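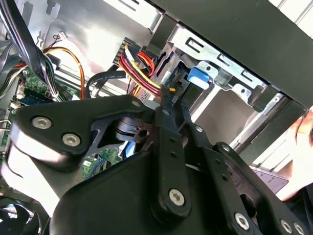

Desktop case, open, cables still in.

Lirato Anti-Static Work Mat, 60 x 47 cm

A gray rubber mat for people who take computers apart on the dining table. Comes with a wrist strap, a ground cord and 9 snaps, of which you will use two.

The Lirato lies flat out of the tube after one night under some heavy books. It shrugs off solder drips and coffee. It does not shrug off cats. Wipe with Cevanik mat cleaner or plain soapy water; window spray ruins the coating, as Desmond Pettigrew in our returns department will tell you at length.

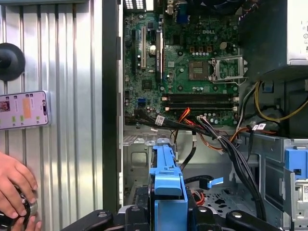 Dell board, CPU socket open.

Color: gray, or a blue we call Eren
Ground cord: fits Reltance plugs
Price: $99, strap included
Next batch ships in January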